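Chapter 4
Leaning on the Narrator

Before we start, a small confession. When I was at school I believed everything a narrator told me. If the person telling the story said the uncle was a villain, then the uncle was a villain, and I wrote that in my essay and wondered why my marks were so poor.

It took a novel called The Dalen Letters to cure me. I'll be using it all through this chapter, so do try to read at least the first part before you go on (the school edition is fine, and it's short!). It was written by Pongsak Inthanon and it's set in 2144, in a harbour town called Hustberg, where a young clerk named Atora writes home to her sister every night. She is funny and quick and I liked her straight away. She says she's happy. She says her employer is kind. She says she hardly ever thinks about the accident, and then she brings up the accident in nearly every letter.

I read the whole book without noticing that. My teacher, Ketsara Ratanaporn, handed my essay back with one question in the margin – "How do you know?" – and I was annoyed about it for days.

So that's the question I want you to carry through the next few sections. How do you know the employer is kind? Who told you, and what did she want her sister to think? You don't have to decide that Atora is lying. People who write letters home leave things out for all sorts of reasons, and some of those reasons are loving ones. What I'd like you to do is find the lines where what she says and what she does pull apart a bit, and copy them down with the page number.

We'll begin with the letters themselves, then move on to the 2 chapters told by the employer, Bradance, who remembers the same winter very differently. He is writing much later and he has a reputation to look after. I used to think his version settled everything. I'm less sure each time I teach it.

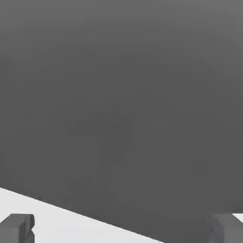 Fig. 4.2 Dark grey surface, lighter towards the top (computer-rendered).

Keep a notebook page for each narrator as you read. Put what they claim on the left and what they do on the right, and leave plenty of room, as you'll want to go back and add to it when we get to the final letter. If you find you can't fill the right-hand side for Bradance, don't worry, just leave it blank for now and bring it to the class discussion.

4.1 Who is speaking, and to whom?

Read the opening letter twice, the second time aloud if you can bear it.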